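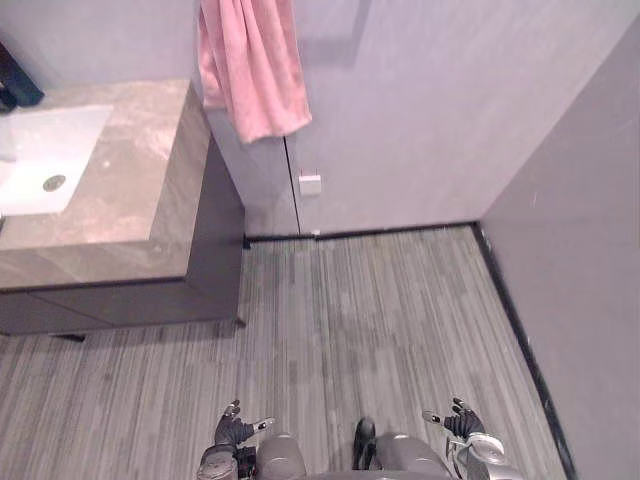 4.3 Sealing the Countertop and Sink Joint

Applies to Troven stone sealer used with Resum joint compound. Read section 4.2 before you start. Polished and honed stone take the same number of coats.

You need:
Troven sealer, 425 ml bottle
Resum joint compound, one cartridge
Two lint-free cloths
Masking tape
Neutral cleaner

1. Clear the countertop and wash it with neutral cleaner. Do not use vinegar or any descaler.
2. Rinse with plain water and wipe off the excess. Leave the stone to dry for 12 hours.
3. Run masking tape along both sides of the joint between stone and basin.
4. Cut the cartridge nozzle at an angle and apply a single bead of compound. Keep the nozzle moving at an even speed.
5. Smooth the bead with a damp finger, then pull the tape while the compound is still soft.
6. Let the joint cure overnight before going on to the sealer.

CAUTION: Open a window or run the exhaust fan. Sealer vapor is flammable until the coat has dried.

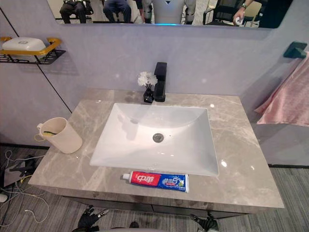 Reading time: 2 min

7. Shake the bottle and pour a small amount onto a folded cloth. Do not pour sealer directly onto the stone.
8. Wipe on a thin coat, working from the wall toward the front edge. Include the exposed edges – they take up splashes as fast as the top does.
9. Wait 12 minutes, then buff off any residue with the second cloth.
10. Apply the second coat in the same way.

NOTE: Sealer that reaches mirror glass dries to a haze. Remove it at once with a dry cloth. If it has already set, use Troven remover (part 292) and keep it away from the mirror edges, where it can attack the backing.

NOTE: Painted walls should be taped where they meet the stone. Sealer leaves a shiny mark on matte paint.

Testing the coat

Place a few drops of water on the stone near the faucet. If the stone darkens under the drops, let it dry fully and repeat steps 7 to 9. For stone that still darkens after a third coat, see fault code 98 in section 7.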